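Bread, buns and the December orders

Orders for the December bread run close at 5 p.m. on the ninth, and the form is at the front counter at Timthorpe as well as in the email that went out to members. If you ordered last year you still need to fill in a new one. We don't carry orders over, and last year two people found that out on pickup day.

The list is shorter this time. We have dropped the olive loaf and the seeded rye, which between them made up very little of what went out the door and took up a good deal of bench time. What stays is the white sandwich loaf, the wholemeal, the fruit loaf, dinner rolls and burger buns. Prices are the same as last summer for everything except the fruit loaf, which has gone up with the cost of sultanas.

A change of flour is the other news. We had been buying from Goren for as long as the co-op has had an oven, but their minimum delivery is now 2000 kilos and we have nowhere to put it. Rianne Postma rang around and we have moved to Van Dijk, who will drop smaller amounts each fortnight. The new flour takes up a bit more water than the old one. The first few batches came out tight, and anyone who bought a wholemeal in that period will have noticed. Rianne has since adjusted the recipe and the loaves are back to their usual height.

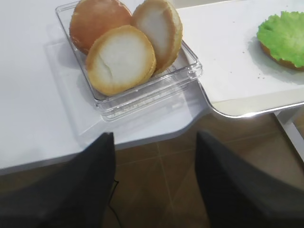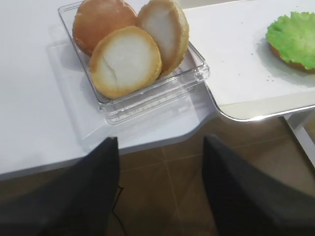 Storage is the question we get asked most at this time of year, usually by people who have ordered for a big family lunch and are picking up the day before. Bread goes stale fastest in the fridge, so keep it on the bench or put it in the freezer, depending on when you mean to eat it. Buns are best left whole until you need them. Once they are split, as with the halves standing in the clear plastic container in the first photo, the cut side begins to dry out, and a lid or a clean tea towel over the top will slow that down. If you have to split them early, put the halves back together cut side to cut side and bag them.

For the freezer, wait until the bread is fully cool, then double-bag it and press out as much air as you can. Sandwich loaves are better sliced first so you can take out what you want. Rolls and buns can go in whole. Two months is a sensible limit. They will be safe after that but the crust starts to flake off and the crumb gets a papery taste. Thaw them in the bag on the bench, then give them a few minutes in a moderate oven if you want the crust back. The microwave is fine for a bun you are going to eat straight away and not much good for anything else.

A note on toasting buns for a barbecue. Do the cut side only, on the flat plate, over a medium heat and with a scrape of butter. Take them off when the edges have coloured. Toasting both sides makes them crack when you bite in, and sauce gets everywhere. If you are feeding a crowd, toast in small lots as the meat comes off.

Stale bread has its uses too. Dry the ends in a low oven, crush them and keep the crumbs in a jar in the freezer. Older buns make a decent bread and butter pudding, and so does fruit loaf, if there is ever any left. Rianne's version uses marmalade between the layers and she will leave copies of the recipe at the counter from the start of the month.

Pickup is from the side door on Havinov Street between 7 a.m. and noon. Please bring your own bags or a box – we have stopped supplying paper ones for large orders because the handles kept giving way. Your order number will be on the receipt, and having it ready speeds up the line. If someone else is collecting for you, give them the number and the name the order was placed under. Anything still on the shelf at noon goes to the community kitchen, and we can't refund it.

Members' discount applies to bread orders as it does to everything else in the shop. Membership stood at 532 households when we did the last mail-out. If yours has lapsed, you can renew at the counter when you order and the discount will be applied on the spot.

We can't guarantee any loaf is free of traces of nuts, sesame or egg, as everything goes across the same bench. Please ask before ordering if that matters in your house.

Recent items
Cold room repairs: what is back on the shelves
Bulk oats and rice, new bin prices
Seedling swap moved to the rear car park
Jar returns: please remove the lids
Summer trading hours
Stone fruit boxes: how to order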